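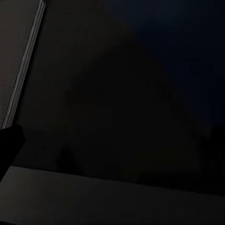
Set the arrival code before the first guest of the season checks in at Calomport Lodge. Press Menu on the Jolness keypad and hold for 2 seconds. In low light, find the panel by its pale edge strip.

1. Enter the room number, then 21. 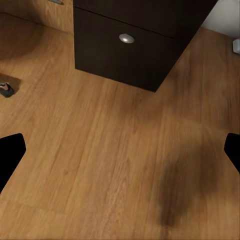
Wood surface, plank seams running diagonally.

2. Type the guest code twice. 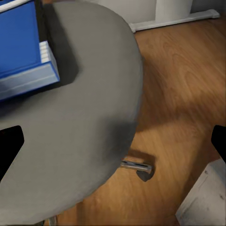 Round gray top with blue object.

Caution: the keypad stores 100 codes. Delete old ones in November.
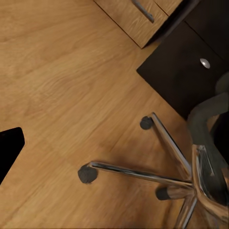

3. Press Save and close the cover.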